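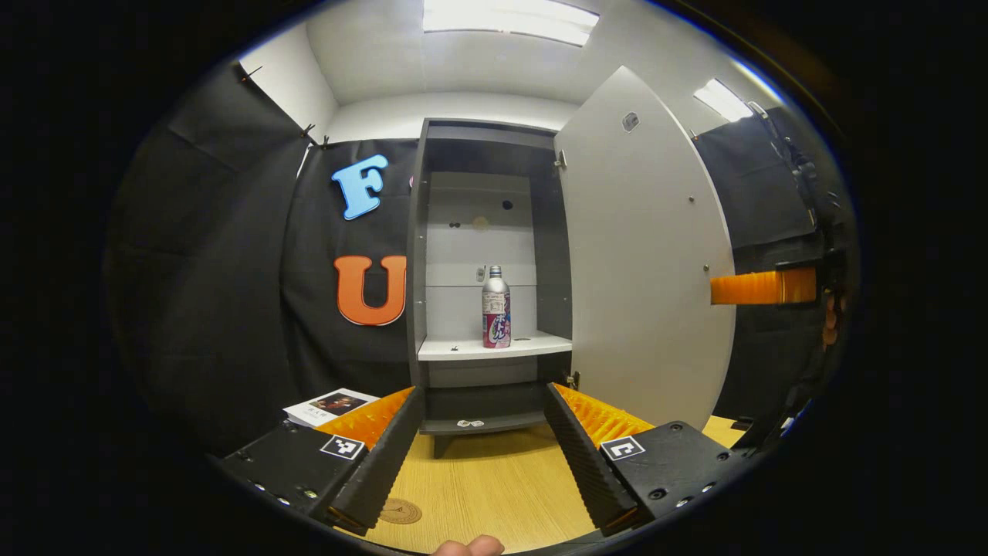

A hand-held gripper facing the open practice cabinet, with an aluminum bottle on the shelf.

Trorko Open Day

The Trorko Open Day is a yearly public visit to the robotics workshop run by Trorko, held every February since the place opened its doors to neighbors. I've been going long enough that I ended up writing most of this entry, so forgive the "I" all over it!

Background

Trorko teaches robot arms to do small household jobs, and it does that by having people do the jobs first with a gripper they hold in their own hands. The first open day drew 258 visitors. The most recent one had 1,716 (I stood in that line, and it went right past the bike racks). Tickets are free, but you do have to book.

The cabinet demonstration

The best-known stop is the cabinet table. A small cabinet with a white door sits on a wood-grain tabletop, and your job is to work the gripper's two black fingers around whatever has been put on the shelf. Each side of the gripper carries a square black-and-white marker, which lets the software work out how far apart the fingers are. The orange pads have little ridges on them - I couldn't stop looking at those.

It's much harder than it looks. You want to turn your wrist the way you would when reaching for a glass, and the fingers end up pointing at the ceiling. Bottles are my favorite, but plenty of people like the small stuff in the lower compartment better. The staff aim for 500 recorded tries per open day and have missed that goal only once, when the power went out after 400.

Other stops

Usis, the software side of the project, gets its own corner where you can watch recordings played back. Ekwueme Hall next door has the talks, which run long, and the coffee, which runs out. Tarkier, an older arm on wheels, used to greet people at the entrance and now stays by the coat rack.

This entry was last updated on 19 June 2018.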